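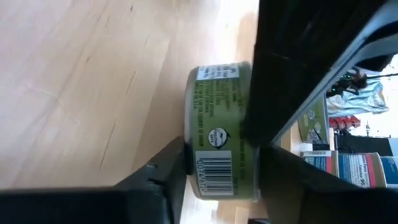

Visit report: Skirnivine handling lab, gripper release fault

Date of visit: December 29, 2025
Host: Noémi Nyitrai, test lead
Also present: Muammer Bozkurt, controls, Verstraete

The visit was arranged in October as a general tour of the mixed-goods picking work. By the time we arrived the picking work had been stopped for a fault investigation, and Nyitrai offered us the choice of a later date or a day spent on the fault. We took the second option. These notes cover the fault, the tests repeated while we were present, and the points that apply to our own cells at Dikum.

Site and equipment

The lab occupies the ground floor of a former print shop. The picking stations are along the inner wall and the control desk is opposite, outside the fencing. Entry to each station is through an interlocked gate. Visitors sign for a lock and hang it on the gate before going in, and take it off on the way out. The procedure was followed every time we entered, including once to pick up a dropped pen.

The station concerned handles canned food. The arm picks a can, turns it so that the barcode can be read, and places it in a tray. It has a two-finger electric gripper supplied by Grelano and a small camera at the wrist. The work surface is wood. Nyitrai said the metal table used at first gave too much glare for the wrist camera. The wood still gives some in the afternoon and the exposure is set by hand to suit.

Cans are presented lying down as well as upright. The lying position is the harder one. The fingers have to come down on both sides of a round body without pushing it along the table, and the grip has to be firm enough to stop the can from rotating in the fingers when the wrist turns. Force is set per product from a table. Small cans with thin walls get the lowest setting, and this turned out to matter later in the day.

The fault

The station had been running unattended cycles behind the closed gate. On cycle 284 of the run, a protective stop was triggered while the arm was carrying a can between the table and the tray. The stop itself was normal. A tray had been left slightly out of position and the arm touched its edge.

The operator cleared the tray, closed the gate and pressed reset. The arm stayed where it was, as intended. The gripper opened. The can fell 700 mm to the floor, bounced off the base plate and came to rest against the fence.

No one was inside the fence and there was no injury. The can was dented and was discarded. The operator logged the event as a dropped part, the same code used for a poor grip, and restarted the run.

The event was found by Nyitrai at the end of the week when she compared the drop log with the stop log. She had expected drops to be spread through the motion. Instead, a group of them had a time stamp just after a reset, with the arm standing still. Going back through the older runs gave nine events of the same kind. All had been entered as dropped parts.

Cause

Bozkurt took us through the sequence at the control desk. It is summarized here as we understood it.

On a protective stop, the robot controller removes motion power from the arm. The gripper has its own supply and is meant to keep its last position and force. In the original design it does so, and a can that is held at the time of the stop remains held.

A software update at the station had added a startup check for the gripper. The check opens the fingers fully, closes them fully and compares the two readings with stored values. It is intended to run once after power-up. The condition that starts it was written as a change of the controller state from "not ready" to "ready." A power-up produces that change. A reset after a protective stop also produces it.

The check therefore ran after every reset. If the gripper was empty, the fingers opened and closed and the station carried on. Staff had noticed the movement and taken it to be normal. If the gripper was holding something, the item was released.

There was a second effect. After the can had gone, the check closed the fingers completely and stored a successful result. The station program still had "part in gripper" set from before the stop, and it continued to the tray and carried out the place motion with nothing in the fingers. The tray count was increased by one. Short trays had been reported earlier and put down to counting mistakes in packing.

Tests repeated during the visit

The first test was done with the faulty software reloaded. The arm was stopped on purpose with a can held low over a foam pad, then reset from the desk. The gripper released the can immediately after reset. The test was repeated with a larger can at a higher force setting and gave the same result, so the force table was not a factor in this part.

The second test used the corrected software. The startup check now runs only after a true power-up, and only if the fingers are empty according to the width reading and the operator has confirmed it at the desk. The can was held through stop and reset each time.

For the third test, Bozkurt removed the gripper supply while a can was held. This is a different fault, but the group asked for it. The gripper has no spring and no brake. With the supply off, friction in the drive is the only thing resisting movement. The larger can, at the higher force setting, stayed in place until the test was ended. The small can at the lowest setting held for nine seconds and then slipped out at one end. Nyitrai had not run this test before with the low setting and asked for it to be added to the list. The supplier's manual states that holding on power loss depends on the load. It gives no value for this combination, and none of us could reasonably have expected it to.

Points discussed

Most of the discussion was about whether this should be treated as a safety fault or a process fault. A food can falling inside a closed fence is a process fault. The same software was, however, also loaded on a station where staff work next to the arm and load trays by hand. After a protective stop at that station, the usual action is to reach in and move whatever caused the stop, and the reset button is within reach of the same position. An item released at that moment falls next to a hand or on a foot. Nyitrai's view is that the risk assessment for the second station was no longer valid from the day of the update, and she has withdrawn it until it is redone. The station is locked off.

Bozkurt disagreed on one detail. He considers that the gripper was never rated as a safety function and that the assessment should have assumed a release at any time. On that reading the update changed the likelihood of a release and left the worst case as it was. Both positions were argued at some length. They agreed that the reset button should be moved.

Log codes were the other subject. The drop log had one code for every lost item, and the operator who used it made no error. The new list separates loss during pick, loss during motion, loss while stationary and loss after reset. The last two now stop the station and require a name before restart.

The question of who reviews an update of this kind was left open. The change was described in the release note as "gripper check at start." It was read by several people, all of whom understood "start" as power-up. We would have read it the same way.

Actions for Dikum

Check on each cell which signal starts the gripper initialization. Do this in the program, since the manual for our older grippers does not describe it.

Stop each cell with a part held, reset, and record what the gripper does. Use foam. Keep everyone outside the fence for this test, including on the cells that are normally open.

Compare the "part held" flag with the measured finger width before any place motion. Two of our programs do not do this at present.

Ask Grelano for holding figures with the supply off, for the lowest force setting in use.

Split the drop code in our own log. The paint hall already has a version that can be copied.

Practical notes

Parking is at the rear, and the front door has no bell. Safety shoes are required and the lab has no spares. The lab will send the test sheets and the old and new versions of the start condition once Verstraete has cleared them for release. Nyitrai has offered a further visit when the open station is back in service, with the packing side included.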